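The pod from Prunovside was meant to come at 4. It came at 17 minutes past, doors open, nobody at the wheel becuase there was no wheel. I got in. Two seats, smell of new carpet.

"Destination Lindgren," it said. I'd asked for Tavura. Said so. Twice.

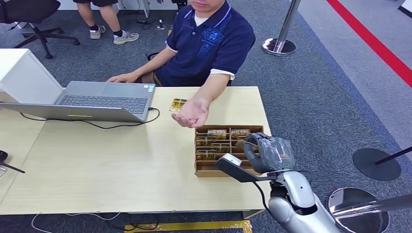
Lindgren, then. The depot. Rain on the roof, lights going past too quick to read. Inside, a man in a navy polo shirt, one hand by the keyboard of his laptop, the other held out palm up over the table. A little yellow and gold card lay in front of him. "You're the 20th today," he said. "They all want to come here. The pods, I mean."

"Why?"

He shrugged — looked at the window. Outside, every one of them had turned its headlamps on the door. Waiting. I thought of the walk to Tavura. I thought it was probaly dry by now.

Comments

vundik_rider: more please, what do the pods want??

Mossy: Got chills at the headlamps. Part 2 on Monday?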